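The city commission in Varneck voted in May to sell the old depot to Kowalchuk, a developer from Starulia. The price was 400 dollars a month for 8 years, after which the building is theirs. I think that's a bad deal, and I said so at the hearing. 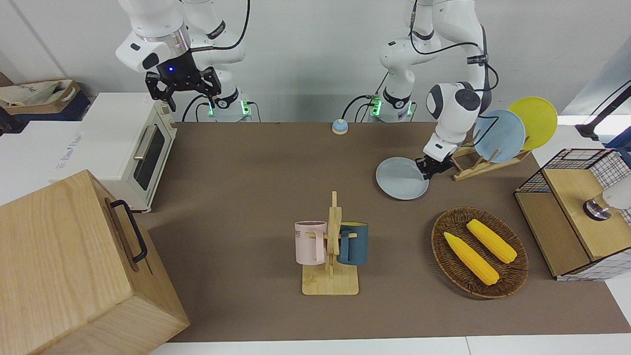 Supporters say the depot costs money while it sits there. It does. So does the library, and I don't hear anyone offering that up.

Gavin Jardine was the only commissioner to vote no. He asked why a petition with 1297 names got four minutes on the agenda. He didn't get much of an answer.

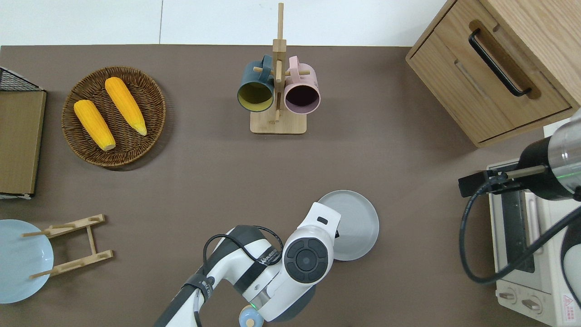
What the commission should do now

The sale doesn't close until the survey is finished. There is still time to ask for other bids and to put the question on the ballot. Kastska did that with its grain exchange, and the voters there kept it. Ours might decide to sell. I could live with that if they were asked first.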